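About the Vadance School of Civic Argument

Print this page | E-mail this page

The Vadance School of Civic Argument is an independent, nonpartisan school for adults and older teenagers in Wastbridge. We teach the reading, writing, and public discussion of contested political questions. The School offers evening courses, a residential summer term, a lecture series, and a program of study materials for high schools and public libraries. It receives no money from any political party, candidate, or campaign organization, and it does not endorse positions on ballot measures or pending legislation.

The School began as a reading circle that met above a print shop on the east side of town. Its members disagreed on taxation, on schooling, on religion in public life, and on most of what appeared in the newspapers, and they wished to continue disagreeing in an orderly manner. The first printed syllabus was a single folded sheet. It set out the rule that still governs our seminars: a participant must state an opposing view in terms its holder would accept before replying to it.

In our present quarters at Stekari House we enroll 425 students a year across all programs. Many attend a single course. Others have returned season after season, and several of our current instructors first came to the School as students in the evening division.
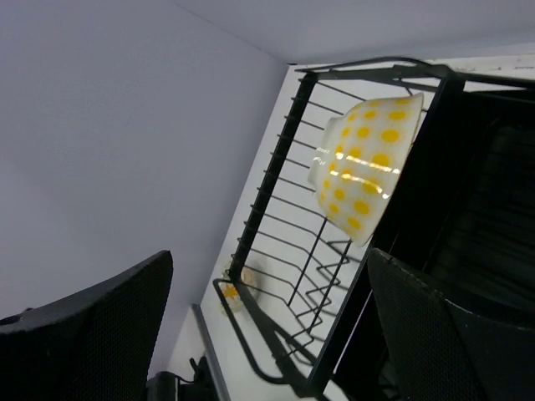 Our Purpose

Public argument in this country has grown louder, and much of it is now conducted in slogans. The School holds that citizens of every persuasion are capable of better. A person who opposes a policy should be able to say what the policy is, what its supporters expect from it, and what evidence would count for or against it. A person who favors the policy owes the same courtesy in return.

We do not ask students to moderate their convictions. Conservatives, progressives, libertarians, and those who decline every label have sat at the same seminar table here, and most have left with their general outlook intact. What we ask is that claims be stated plainly, that sources be named, and that terms such as "fairness," "rights," and "the common good" be defined before they are used as weapons.

The School takes the view that facts exist and can be found out. It also recognizes that settled facts often leave a political question open, because people rank liberty, order, equality, and tradition differently. Our courses treat these as two separate kinds of disagreement and train students to tell which one they are having.

Programs of Study

Evening Division. Courses meet for one term and are limited to 20 students. Offerings change from year to year. Recent subjects have included the history of free speech controversies, the use and misuse of statistics in political writing, religious liberty and public institutions, and the arguments for and against compulsory national service. Sessions begin at 6:30 p.m. and close promptly at 8:30 p.m.

Summer Residential Term. Students live at Stekari House and take a common course of reading, with seminars in the morning and supervised writing in the afternoon. Residents share meals and the ordinary duties of the house. Attendance at all seminars is required — partial enrollment is not available in the summer.

School and Library Materials. The School prepares paired readings on disputed public questions, each pair matched in length and reading level. Teachers may copy these freely for classroom use. The editors select the strongest published statement of each side that they are able to find, and suggestions for replacement texts are welcome from any reader.

Correspondence Course. Residents of rural districts and persons unable to travel may complete the introductory course by mail. Written work is returned with comments by an instructor.

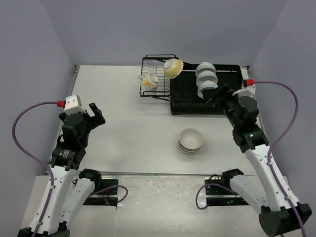
The Angelovski Lectures

Each February the School opens its hall to the public for the Angelovski Lectures. The series consists of 3 evenings on a single subject. The first speaker presents a case, the second presents the case against it, and on the final evening both return to answer written questions from the audience. Questions are read aloud by the chair as submitted, apart from those that repeat an earlier question or contain personal abuse.

Admission is free. The texts of the lectures are printed together in one volume, and neither speaker may revise a text after hearing the other. Past volumes may be consulted in the reading room.

Governance and Funding

The School is governed by a board whose members serve fixed terms and receive no pay. Board members may not hold elected office or work for a political campaign while they serve. The board sets tuition, approves the annual budget, and appoints the director. It does not select readings or review the content of individual courses, both of which are the responsibility of the faculty.

Income is drawn from tuition, from the sale of printed volumes, and from gifts. No single donor may provide more than 20 percent of the operating budget in any year. Gifts offered on the condition that a particular subject be taught, or not be taught, are returned. A list of donors is kept at the front office and may be inspected during business hours.

Admission and Visits

There are no academic requirements for the Evening Division. Applicants under eighteen need the written consent of a parent or guardian. Applicants for the summer term submit a short essay setting out the best case against an opinion they hold firmly.

Prospective students may sit in on one evening session without charge, provided they have done the assigned reading. Requests to visit should be made in writing to the registrar at Stekari House, Wastbridge. The reading room is open to the public from 10 a.m. until 4 p.m. while classes are in session — visitors are asked to sign in at the front office.

Print this page | E-mail this page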